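Demonstration gathering (robot learning)

Demonstration gathering is the patient, rather homely work of collecting examples from which a robot arm can learn a task. Instead of writing out every motion by hand, people guide the arms through the job again and again while cameras and joint sensors keep a record. A learning system then studies the recordings and tries to work out what to do when it meets a table it has never seen before.

Terms

One complete run through a task is usually called an episode. A group of episodes that share the same instruction makes up a task set, and several task sets together form a collection. Workers also speak of a reset, meaning the rearranging of the table between one episode and the next — a humble chore that can easily take longer than the episode did.

Setting up the table

Toy food is a great favorite for this kind of work. It is light, it doesn't spoil, and it comes in a friendly spread of shapes, from round fruits that like to roll to thin stems that are hard to pinch. Cloths are often added, because fabric folds differently every time it is put down and so gives the system a good deal of variety for very little money. A basket makes a convenient goal for sorting and clearing tasks.

Most stations record from more than one viewpoint. A fixed camera takes in the whole table, arms and all, while a small camera at the wrist sees mainly what lies before the fingers. The two kinds of view make up for each other's gaps: a wrist view may lose most of the basket just when the fixed view shows it plainly.

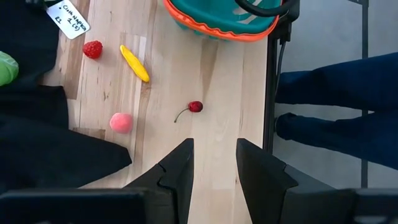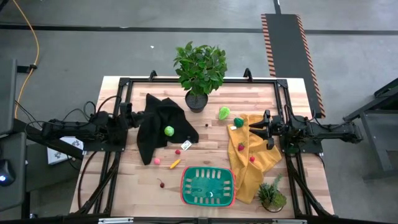
Toy produce, cloth and a basket on a two-arm station: wrist view (first) and fixed view (second).

The Fladia collection

Fladia is a modest collection of tabletop tasks recorded at the Abu Hammour workshop and released on 25/08/2024. It holds 940 episodes under 25 instructions, of which 749 were passed as suitable for training. The others were kept in a separate folder, with notes, for anyone who wishes to study mistakes. Episodes are stored in the Tukosell format, which keeps all the camera streams and arm positions on one shared clock. A small update in September corrected the wording of 5 instructions.

Checking and labeling

Every episode needs a look before it is used. Reviewers watch for dropped frames, for camera streams that have drifted apart in time, and for instructions that don't match what the arms did. The Prinine viewer, which was written alongside Fladia, plays the streams side by side and lets the reviewer mark the start and end of each grasp.

Opinions differ on how tidy the examples ought to be. Some teams keep only smooth, confident runs, while others like to leave in a fumbled grasp and its recovery — a system that has only ever seen perfect work may have little idea what to do after a slip.

See also: Teleoperation; Imitation learning; Grasp planning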